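Feltcombe Parts Words

Word list and label set for small hardware and household parts. English only. Second release, October 18, 2024. Replaces the January one, please delete that if you still have it, the plural column was broken.

What this is

A plain text list of what people call things when they are asking for a part. Screws, hinges, washers, hose ends, cable ties, drawer runners, bin lids, that kind of thing. Each entry has the everyday word, the catalog word, and a group. Collected because search boxes in parts shops are bad at everyday words. Someone types "little rubber foot" and gets nothing, the catalog says "bumper, adhesive".

900 entries. Not huge. Was bigger, I cut the duplicates.

What's in the folder

words.csv - the main list
groups.txt - group names, one per line
dropped.csv - stuff I took out, with a short reason
CHANGES - what it says

No code. Nothing to install. Open it in a spreadsheet or whatever you use. UTF-8, commas, quotes only where there is a comma inside the field. If your spreadsheet turns "3/8" into a date, import that column as text.

Columns

id - stays the same between releases, gaps are normal
said - what the person wrote
catalog - what the catalog calls it
group - see groups.txt
source - wasden, estano or malabanan
sure - yes / no / split

"split" means the people checking didn't agree and I left both in. Filter them out if you need one clean answer per line.

Where the words came from

Wasden - request slips from the counter at a hardware store, typed up by hand. Spelling kept as written, so you get "wahser" and "hindge" and so on. Do not fix these, they are the point.

Estano - search box logs from a parts site. Only the query text. Dates and account info were stripped before I got the file. Lots of half words, people give up typing.

Malabanan - a repair forum, thread titles only. Chattier. "that plastic bit that holds the shelf up" is a real entry and a good one.

Groups

Fasteners, hinges and catches, plumbing ends, cable and cord, feet and glides, containers, misc. Misc is too big, I know. Cable and cord was the hardest to sort. People say wire, cord, lead, cable, line, all for the same thing, and then the same word for different things. Color gets used as a name a lot too ("the yellow one"), so color words are kept in the said column and never in catalog.
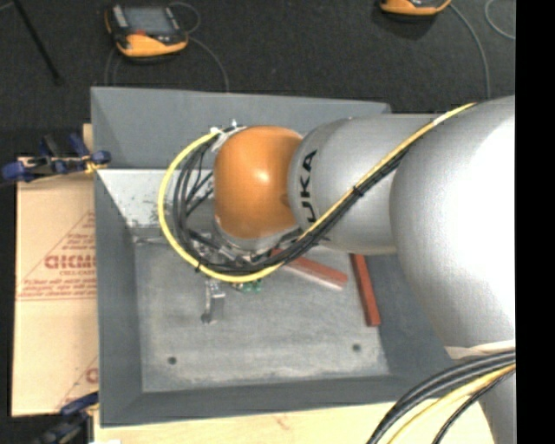

Cable and cord: yellow cable, with black ones bundled alongside.

Containers has a similar mess. Bin, tub, tote, crate, box. I went with "bin" in the catalog column for anything open on top with straight sides, unless the source catalog was firm about something else. Trays are seperate.

How it was checked

2 passes. First pass was me matching said to catalog. Second pass was someone else doing the same with my column hidden. Where both matched it's "yes". Where they didn't we looked at it again, and what was left over became "split" or "no". "no" means keep it for the wording but don't trust the match.

Slips I couldn't read are not in here. Didn't guess.

Known problems

- US words mostly. "Spanner" turns up in the forum titles and that's almost it for British terms.
- Plumbing is thin. The Wasden store has a different counter for plumbing and I never got those slips.
- 4 ids from the January release were reused by mistake. Listed in CHANGES. Won't happen again.
- Thread sizes are a disaster. People write them every possible way. I left them alone.
- Brand names used as ordinary words were swapped for BRAND. Probaly missed a few, tell me.
- Plurals follow the source, not a rule. "screw" and "screws" can both be there if both were asked for.

Good for

Synonym lists for a shop search. Testing spell check on short queries. Teaching new counter staff what people mean. Looking at how folks describe a thing when they don't know its name.

Not good for

Counting how often something is asked for. The duplicates are gone so the counts mean nothing. Also not for safety parts - gas fittings, anything load rated. The catalog column is a rough match, it is not a spec. Check the part itself.

License

Use it, change it, sell something built on it. Keep this README with the file. If you fix entries, sending them back would be nice but you don't have to.

Sending fixes

One line per fix - id, old value, new value, why. Plain text is fine. Please don't send back a whole re-sorted csv, I can't tell what changed. New words welcome too, as long as a real person wrote them. No made up ones.

To do

More plumbing
Break up misc
Decide about "grommet"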